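Household Care 8: Folding and Storing Small Cloths
Course notes, Govindasamy Center, Room 43
Instructor: Gilang Setiawan 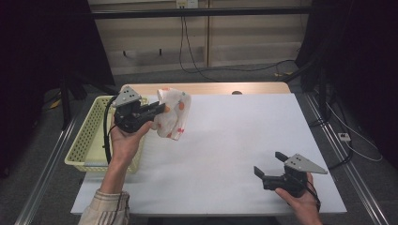
Small cloths are handkerchiefs, napkins, dish cloths and burp cloths, anything you can fold on a space the size of a tray. Most of the trouble people have with them comes from folding in the air or on a surface that drags. Work on something flat and smooth. A white board laid over the tabletop is good for this, with a shallow basket to the left, and a cloth still bunched up, like the one with orange and red polka dots, should be opened out over the clear part of the board before any folding starts. Prints with dots are harder to line up than checks or stripes. Go by the edges of the cloth and ignore the dots.

Setting up

Clear the table first. Put the board down so it doesn't rock. The basket goes on the side of your weaker hand, empty. Unfolded cloths go on a chair or in a bag beside you and should not be on the board. If you are left-handed, reverse everything in these notes.

Opening the cloth

Find one corner, then run your fingers along the hem to the next one. Hold both corners and let the cloth hang. Give it one shake. Lower the far edge to the board first and pull toward you as you set it down. Smooth from the center outward with a flat hand. Check for stains and loose threads at this point. Stained cloths go back to the wash, even if the mark is faint.

The quarter fold

1. Bring the near edge up to the far edge and match the corners.
2. Press along the fold with the side of your hand.
3. Bring the right edge over to the left edge.
4. Press again.

Cloths that were cut slightly off square won't match at all four corners. Match the two corners on the folded side and leave the others. Don't stretch the cloth to make it fit.

The thirds fold

Used for larger napkins and for cloths that stand on edge in a drawer. Fold the near third up, the far third down over it, then fold the strip in half. Kipchumba Langat's handout from the August session folds the strip in thirds again. Either is accepted on the practical.

Filling the basket

Lay cloths in with the folded edge facing you. In a shallow basket with holes in the sides, air can get to the stack, but cloths should still be fully dry when they go in. Stop at the height of the rim. Keep kitchen cloths and handkerchiefs in separate baskets.

For next class

Bring five cloths of your own, at least one with a print. Read the Andier booklet, the section on hems. Practice sheets are in the Cuvton folder at the front desk, code 2501.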